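Nirside hose handling: progress report to Ullex, September period

Prepared by the Grondport bench team, October 13, 2026

Where we are against plan

The agreement asked for usable examples of two-arm hose handling, recorded by hand-guided operation, good enough to train the Nolte controller. We have recordings. Whether we have enough good ones is a different matter, and we would sooner say so now than in the final report.

Recording ran on 21 bench days in September. We lost 2 of those to a gripper calibration fault, and the examples from both days have been pulled from the set. They may be recoverable. We are not counting on it and have not budgeted hours for it.

What the numbers do and don't show

The last report gave a total of examples collected and we have been asked to keep doing so. We would like to stop. The total goes up whenever an operator sits down, and it tells you nothing about whether the controller learns anything from the result. A lot of the early material is one operator doing the same pick the same way with the hose in nearly the same spot. A controller trained on that will look very good on our bench and poor anywhere else.

We tested this in a small way. The controller was trained on the full set, then on a set with the near-duplicates taken out. Of 19 trial runs each, the trimmed set finished 5 and the full set finished 2. That is too few runs to hang a claim on, and neither result is one we'd want to show a customer. It did convince us to change how we lay out the bench.

Changes made

Operators now place the hoses from a printed list of starting positions, so the bend and the direction of the open end vary from one example to the next. Failed grasps are kept and labelled. Before September they were being deleted, which was our mistake. Each example gets a second look by someone other than the operator, and this has slowed us down more than we planned for. 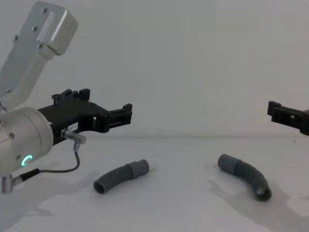
Figure 1. Two-arm bench at Grondport with two short grey hose pieces on the table.

Open concerns

The table and wall behind it are white and plain. That makes for clean recordings, and it also means the controller has never had to find a hose against clutter. The Nolte side considers this a later-stage problem. We disagree and would like to bring in other backgrounds before any more hours go into the current setup.

Wear on the hose pieces is not being tracked. They get softer with handling, and we can't say how much that colours the later examples.

Request

We ask Ullex to accept a lower example count for the next period in return for the second review and the varied layouts. No extra money is needed for this. If the count has to stay as written, the review step will have to go, and we'd want that decision in writing.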